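How to Set Up a Small Breakfast Corner on One Table

When I moved to Nirerville in March, my kitchen had almost no counter. I decided to keep all breakfast things on one table against the curtain, and after some weeks of trying I have a system which works well for me.

Start with an empty table. Wipe it and let it dry. Then put on it only what you use every morning. In my case it is a cup, a small saucepan with a lid, a few bowls and the toaster. Everything else goes back to the cupboard, also the nice things.

The toaster gets its place first, because the cord decides for you. Mine reaches only to the right side. Pull the curtain well away from it before you switch it on, and unplug it when you finish. Please do not skip this step.

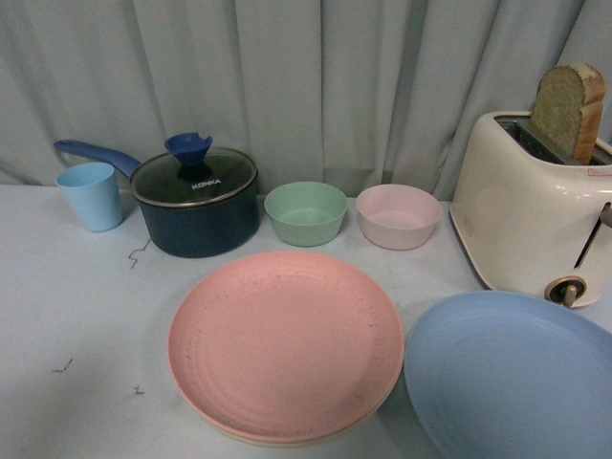
Next comes the saucepan. I like it near the left end, with the handle turned to the back, so that a sleeve can not catch it. Keep the lid on the pan even when it is empty. A lid that lies alone takes as much space as a plate, and it likes to roll.

Bowls stand in the back row. If you have only two or three, do not stack them. It is faster to take one when they stand side by side, and you see at once if one is missing and is still in the sink.

The cup goes at the end of the row, where your hand comes first. I use plastic for every day. My glass ones did not survive the first winter in my old flat.

Leave the front part of the table free. You need there a place for the bread board and for one person to sit. In the evening, return each thing to its place and wipe the crumbs from under the toaster. It takes me 2 minutes.

Juraj Jireš

Comments (3)

Vrabec
The handle to the back is a good tip. My son pulled our pan down last year, luckily it was cold.

Evberg
What do you do with the kettle?

Juraj Jireš
It stays on the stove, I have no more outlets by the table.

Related
How to Clean a Crumb Tray
Drying Bowls Without a Rack
Shelf Paper: How to Cut It Straight
Washing Kitchen Curtains at Home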